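The Imus wrist tag kit is a pair of straps with printed marker tags, made for school robotics clubs and student projects that record hand work from a head camera. It was put together by the Griltley student team for their paper sorting project, and clubs can now order it through the Chiriac workshop.

## What it is for

A head camera sees the hands, but a small program has trouble telling left from right when the light is poor or one hand passes behind a stack. The tags give it fixed patterns to find. Students use the recordings to plan the steps for a sorting arm: grip, lift, fan, read the heading, put down.

Paper is a good first job for a club. It costs nothing, it bends, and no two stacks behave alike. Ask the school office for old printouts and write a department name on the top sheet of each bundle in thick marker. 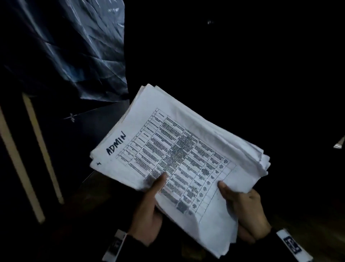 Start with short recordings. Three minutes is plenty for a new student, and the files stay small enough to go through in one club meeting. Ecaterina Avram, who runs the Drendska club on Monday afternoons, has her students swap jobs after each recording so that everyone wears the straps and everyone labels.

## In the kit

- Wrist straps, left and right
- Printed marker tags, with spares
- Marker sheet for checking the camera
- Worksheet pack for 3 club sessions

The camera, head mount and computer are not included. Most clubs already have something that will do.

## Fitting

Put the straps on over a sleeve or on bare skin, snug but not tight. The tags should face the camera when both hands are out in front. Check the view before recording - a tag that has slipped under the wrist is no use to the program. Run any cable down the arm and leave enough slack to reach across the table.
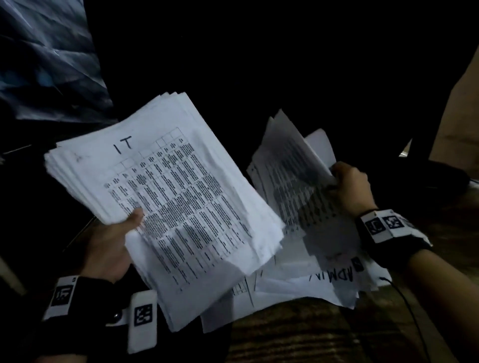 *Sorting printed sheets by hand, with marker tags on both wrists. The stack in the left hand is marked IT.*

## Results so far

The Griltley team labeled 1,013 clips in their first term. Vasilică Olteanu wrote the labeling sheet and keeps it up to date. By April the team's program was finding both wrists in about 70 percent of clips. Most of the misses were in dark recordings or with the hands turned palm up.

## Care

Wipe the tags with a dry cloth. Do not fold them, and do not write on the white border. Scratched tags should be replaced in pairs. The straps can be washed by hand once the tags are off.

## Ordering

Kits are sold singly or as a club set. Spare tags can be ordered separately - give the number printed on your marker sheet so the new ones match.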